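Hullell 4 Fridge Thermometer and Data Logger
Item no. 1034
Made by Drorninlow

The Hullell 4 records air temperature inside a domestic or small catering refrigerator. It stores readings in its own memory and needs no phone app, account or wireless network. Readings are taken through a wired probe, so the display can be fixed outside the cabinet and read with the door shut.

What is supplied
Display unit with magnetic back
Flat-cable probe
Shelf clip
Two AAA cells
Printed guide

Measuring
Range at the probe is -30 to 50 °C. The display resolves to 0.1 °C. The logging interval can be set to one, five or fifteen minutes. Memory holds 2126 readings, after which the oldest are overwritten. High and low alarms are set separately, and each has a delay of up to 30 minutes so that ordinary door openings do not set off the buzzer.

Fitting the probe
The probe cable is flat and passes under the door seal on the hinge side. Wipe the seal first and press the cable down along its full width. Clip the probe to a shelf in the middle of the compartment, clear of the back wall, and leave it for two hours before relying on the figures. Probes left touching food or the lining will read the surface and not the air.

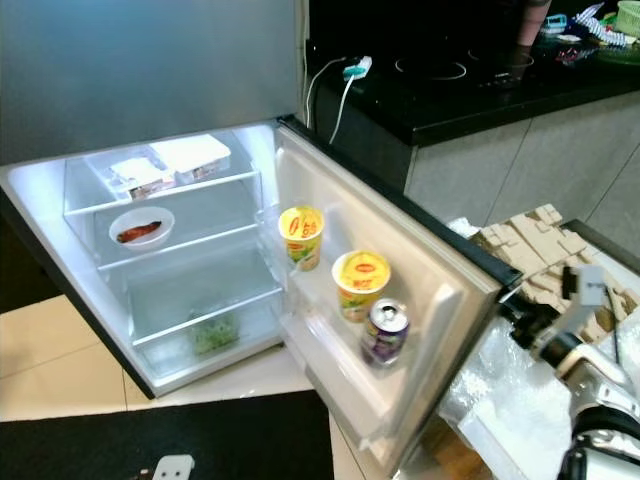 Cleiton Cavalcanti writes that his first unit gave a low alarm every night until he moved the probe forward from the rear wall, and that the log has been steady at 4 °C since. He would like a longer cable for chest freezers. An extension lead, item no. 1701, is now available and does not need recalibration.

Reading the log
Connect the unit to any computer with the USB lead (not supplied). It appears as a removable drive holding one plain text file, with a line for each reading. The file opens in a spreadsheet. Clearing the log is done from the unit itself – hold both buttons for five seconds – and cannot be done from the computer.

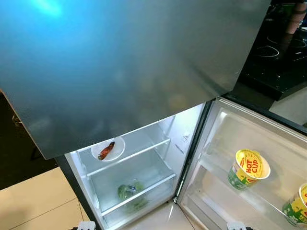
Air temperature and food temperature differ, and the log should be read with that in mind. Air warms within seconds of the door opening and recovers within minutes, while food changes slowly. Something small on an upper glass shelf, such as the round white bowl here, will follow the air more closely than a full dish of the same food. For a closer match to food, order the Dow sleeve, a gel-filled cover that slows the response of the probe.

Care
Do not immerse the display unit. Wipe with a damp cloth. Change both cells together; stored readings are kept while the cells are out, but the clock must be set again.

Delivery and returns
Sent from Fellutmont. Unused units may be returned within 30 days in the original box. Probes and sleeves are sold separately as spares.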